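Last updated 2000-01-03

Workroom Methods, Unit 4: Mats and Work Surfaces
Course notes prepared by Eilidh Laing. The section on cleaning is adapted from a bench sheet by Vilja Miettinen.

Bring these notes to the practical. You will need them for the surface record, and there are no spare copies in the workroom.

4.1 What a mat is for

A mat changes three things on a work table: how much an object slides, how much noise and shock it takes when set down, and what it looks like against the background. Most people think only of the first. For the work in this unit the third matters as much, because you will be sorting small parts and checking edges by eye.

A bare white table reflects a lot of light back up at you. Pale parts disappear on it and dark parts look darker than they are. A medium gray mat is easier to work over for long periods. Both light and dark items stand out from it, and shadows are softer. The drawback is that gray shows pale scuffs, and an old mat with a lot of marks on it can hide a small white part as well as a white table can.

4.2 Common mat types

Felt. Quiet, soft, high grip on flat-bottomed items. Holds lint and dust. Do not use it with adhesives or anything oily. Small pins catch in it.

Rubber. Good grip, wipes clean, lies flat by its own weight. It can leave marks on painted or lacquered tables if it is left in place for a long time. Some rubber mats smell when new and should be aired before class.

Cork. Light and pleasant to work on but it crumbles at the edges. We no longer buy it for the main room.

Vinyl. Easy to clean, low grip. Curls at the corners if it has been stored rolled.

You cannot always tell felt from rubber by looking, especially under flat overhead light. Both can have a fine grain and a mottled color. Touch the surface, or lift a corner and check the underside, before you write the type on your record sheet. Last September several people wrote down the wrong material and then chose the wrong cleaner.

4.3 Setting out the mat

Clear the table first and wipe it with a dry cloth. Grit under a mat scratches the table and makes a bump you will feel through the work.

Lay the mat with its long edge parallel to the front of the table. Leave a margin of bare table behind it. The margin is where finished parts go, and it gives you a clean line to check alignment against. If the far edge of the mat runs at a slight angle to your line of sight, check whether the mat has turned or whether you are standing to one side. Move yourself first.

Corners should lie flat. A rounded corner is less likely to lift than a square one, and most of the mats in the workroom have rounded corners for that reason. If a corner does lift, turn the mat over and leave it under a board overnight. Do not tape it down.

Keep notebooks, bags and sleeves off the mat. They drag lint and pencil dust onto it.

4.4 Reading the surface

Before starting work, look over the empty mat and sort what you see into these groups:

Scuffs - pale, often whitish, with soft edges. Usually rubbed off something else, or the mat's own surface raised by friction. Most are harmless.

Smudges - faint, wider than scuffs, no clear edge. Could be hand grease, old cleaner or residue. These affect grip, so test them with a fingertip.

Specks - small and dark. Loose specks must be removed. Embedded specks are noted and left alone.

Cuts and dents - anything with depth. Report these to Saimi Lahtinen, who keeps the mat list. Do not try to fill them.

Look at the mat twice, once from directly above and once from low down with the light coming toward you. Scuffs show better from above, and dents show better from the side.

Do not guess at the cause of a mark on your record sheet. Write what it looks like and where it is. "Pale scuff, left of center" is enough. "Scratched by the last group" is not a record.

4.5 Cleaning

Felt: lift loose matter with a soft brush, working in one direction. Use a strip of low-tack tape for lint. No water.

Rubber and vinyl: wipe with a damp cloth, then a dry one. For smudges that stay, use a drop of mild soap in warm water. Rinse the cloth and wipe again, or the soap film will make the mat slippery.

Cork: brush only.

Let a wiped mat dry completely before setting anything on it. Allow 30 minutes in the main room, longer in the back room when the heating is off.

Solvents are not used on any mat in this course. If something sticky has been spilled, leave it where it is and ask Cameron Gillies.

4.6 Storage

Mats are stored flat in the wide drawers, with a sheet of plain paper between each pair. Rolling saves space but the curl takes days to come out. If you have to carry a mat between rooms, roll it loosely with the work side out and unroll it as soon as you arrive.

Felt mats go in the upper drawer and rubber mats in the lower one. Keep them apart - lint from the felt sticks to the rubber and is slow to clean off.

4.7 Practical and record sheet

The practical is done in pairs and takes 80 minutes. Each pair sets out one mat, reads the surface, cleans it, and reads it again. One person looks and the other writes. Change places for the second reading.

Your sheet should give:

Mat type, and how you checked it
Position on the table and margin left behind it
Marks found at first reading, by group
Cleaning method
Marks remaining at second reading
Both names

Some marks will still be there after cleaning. That is expected, and you do not lose points for it. You lose points for marks that are on the mat and missing from the sheet. The pass mark is 65.

Hand in sheets to room 593 by the end of the day of your practical. Late sheets go to Styliani Karamanlidis, with a note.

For the second reading, compare your mat with the picture below and practice naming the marks by group before you fill in the last part of the sheet.

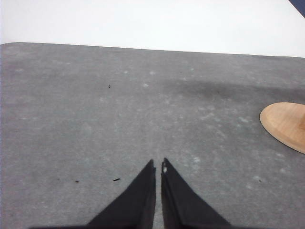 Fig. 4.1 Gray mat on a white surface, with pale scuffs, faint smudges and a few dark specks.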